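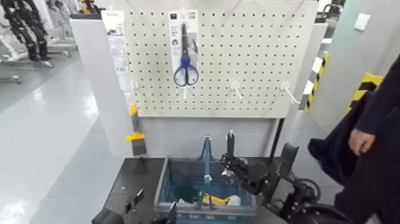 1/ Open day at Trodisgate, 12 August 2022

I have taken a day's leave to watch a robot do the shop work I was paid to do at seventeen. Thread follows. Mute me now if you have plans.

2/ Trodisgate is on the Poltwood estate, behind a tyre place. The sign for it is smaller than the sign telling you not to park there. I walked past it twice and was overtaken the second time by a family of five who clearly knew what they were doing.

3/ You get a lanyard, a biscuit and a safety talk. The safety talk boils down to: stay your side of the yellow and black stripes, and if something moves that you didn't expect, it is still your side you should be on.

4/ The main event is called Inau. It's two black arms and a job list. Today's job list is shop stock: pegboard, hooks, a blue crate of bits, and the bits have to get from one to the other. I did this for a whole summer in a hardware shop and have never once been asked to give a demonstration.

5/ There's a pair of blue-handled scissors on the board in their packet, hung by the card the way shops do it. I'd like it noted that this is the hard bit. The hole in the card is tiny, the hook is tiny, and the packet bends whichever way you don't want. Anybody who has worked retail is nodding.

6/ A man next to me asked if it could do it faster. The engineer said yes, it could, and then it would do it worse. Best answer I heard all day and I'm going to use it at work.

7/ Things the crowd said out loud while an arm hovered over the crate:
"Go on."
"Left a bit."
"Ooh, it's thinking."
(It is apparently not thinking. We were told this quite firmly.)

8/ The grippers are pointier than I'd imagined. I'd pictured something like a hand, from films. These are more like the tongs you'd be given at a very serious salad bar.

9/ The scraper with the yellowy-orange handle hangs lower down, on the side of the stand. I asked if that was part of the test. The answer went on for 11 minutes and included a drawing. I believe the answer was "sometimes".

10/ Question from a small child: does it get bored. Engineer: no. Child: how do you know. Long pause. They moved on to the gentleman with the question about electricity.

11/ Facts I wrote on the back of my hand, for those who like facts. They've logged 600 goes at the hanging task since the spring. The current best run without anyone stepping in is 29. Mine, in the hardware shop, was whatever number you reach before the manager goes to lunch.

12/ Further back in the room there's a pair of robot legs held up on white metal stands. No top half. I asked when the legs would be doing something and was told they belong to Imai, which is a different project, in the tone people use about next door's extension.

13/ Also the floor. I know it isn't what we came for, but you could do your hair in that floor. I've worked in places with "clean" in the company name that didn't have a floor like it.

14/ They let visitors have a go at steering an arm after the tea break. You get 3 tries at lifting something out of the crate. I went for the yellow thing. I am not going to tell you how that went, except that a nine-year-old was up after me and got a round of applause.

15/ It does change how you feel about it, mind. I went in ready to be snooty about a very expensive way of hanging up scissors. Came out having failed to pick up one object with the same kit and a full view of the crate. My own hands have been quietly showing off for years.

16/ Someone's asked in the replies if it's coming for shop jobs. I did put that to them. They said it would have to learn to find the end of the sticky tape first. I don't know if that was a joke, the engineer had already turned round to look at a cable.

17/ Next open day is in November, booking through their site, free, bring a jumper. The biscuits were shortbread. Parking is exactly as bad as the sign suggests.

18/ Edit to the biscuit post: there was a second kind, on the table by the door, and I only found out on the bus.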